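Notebook, Cumura sim bench
June 13, 2023
Entry by Annatjie Ndlovu. Sumeya Gudeta on the replay side.

Problem

Left gripper reports "holding" when it has nothing in it. First seen last night in the long batch on the kitchen counter task (put the donut and the cupcake in the cardboard tray). Run was set for 200 episodes and I stopped it at 100 when the success numbers looked too good. The scorer was passing episodes where the tray was still empty at the end.

Sumeya pulled the failed ones out of the log and replayed them with the same seeds. Same result each time, so it is not a timing thing between the two machines. That was my first guess and I lost most of the morning to it.

What we checked

Finger position readback, left and right. Both agree with the commanded value within tolerance.

Contact flags. Right side is clean. Left side goes true early in the episode, before the arm has gone anywhere near the board, and then stays true. The Cestorent planner reads that as a grasp and skips straight to the place step.

Scene file. Loaded the bad seed, stepped it by hand and stopped with the left gripper over the counter beside the dark pot, nothing in the fingers. The donut and cupcake were still on the cutting board over on the right and the tray was empty. Left contact flag at this point: true.
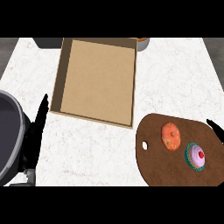
Cause (we think)

The pot. Its collision shape is a plain convex hull that was generated when Lindgren re-exported the kitchen assets, and the hull is wider than the mesh you see rendered. When the left arm comes down next to the pot the gripper body clips the hull. The contact filter counts any touch on the gripper link as a finger touch, so the flag goes up. It never clears because the arm settles there with a small constant overlap.

So two faults on top of each other – a bad hull and a filter that is too loose. Either one alone would probably have gone unnoticed.

Changes made

Filter now takes finger pads only, and wants contact on both pads of the same gripper for 50 steps in a row before it reports holding.

Scorer checks object position inside the tray at the end of the episode. It should have done this from the start. My mistake, I had it trusting the planner's own report.

Hull for the pot not fixed yet. Sumeya is redoing it as a decomposed shape, and will look at the gray bowl behind the tray while she is in there.

After the filter change, reran the bad seed 2 times. Left flag stayed false both times until a real grasp. Not enough to call it closed.

Still open

Old results from the Cirnby branch used the same filter. Don't quote them until they are rescored.

The planner has no timeout on a held flag. If this happened on the real arms it would carry on with the place motion with nothing in hand, or drag something along. Want a check there before anyone ports this over. Ask Sumeya where the stop condition should live.

Full batch again tonight with the new hull, if it is ready.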